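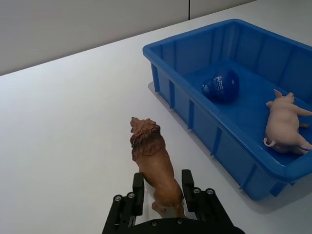

Notebook > Bench diary > February

February, 6:40 p.m.
By Zamfira Ene

Spent most of the day on the grasp planner and got less done than I wanted. The task is the same as last week: toys off the table, into the blue bin. The lion is the one that gives me trouble. The planner keeps scoring the hindquarters as the best place to grab it, and I can see why. The back end is smooth and narrow and the mane is all ridges, so the surface normals up there are a mess. A grasp on the back end looks great on paper. Then the arm lifts and the heavy end tips down.

I changed the scoring in Rallier so that distance from the estimated center of mass counts for more. The weight was a leftover default that I had never touched. With the new value the top grasp moves forward to just behind the mane, and the rear grasp drops to third place. I ran it against the saved logs first. There are 2,136 grasp candidates for the lion in there, and the old scoring put 967 of them behind the hips. I haven't written down the new number yet because I found a bug in how I was sorting duplicates, and I want to fix that before I trust any count.

The pig and the egg are less work. The egg rolls if one finger touches early, so the approach has to be centered, but once that is right the planner doesn't have many bad choices to make. The pig is fine unless it ends up close to the bin wall. I don't need to pick out of the bin this month, so I left that alone.

Second problem, the bin rim. It's a thick rolled rim and the collision model had it as a thin straight edge. The transfer path cleared the model with room to spare and cleared the real thing by much less. I measured the rim again and put the right thickness in the Caldeira scene file. Planning time went up by 58 milliseconds, and I can live with that. I also raised the release point a little so the fingers don't go down next to the front wall when they open.

Perception was mostly okay. The segmentation still loses part of the lion when the fingers are down on both sides of it. From the wrist view they cover a lot at that range. For now I freeze the mask just before the final approach and carry it forward using the joint readings. It works if the toy doesn't move. If a finger bumps it, the mask is wrong and the code has no idea. I should compare against the live depth and stop if they disagree by more than a few millimeters. Put it on the list.

Otex was slow again after lunch. The log writer was blocking the control loop every time it flushed to disk, and I saw 7 missed cycles in one run. Moved the writer to its own thread. No missed cycles in the next run, but that was a short one.

Asked on the Flundale list whether anyone has a clean way to reload planner weights without restarting the node. One reply so far, telling me to restart the node.

Tomorrow:
fix the duplicate sorting, then recount
depth check on the frozen mask
long run with the new log thread
order more finger pads

Left the arm powered down and the new weights on a separate branch.

Contact | Copyright Zamfira Ene | Back to top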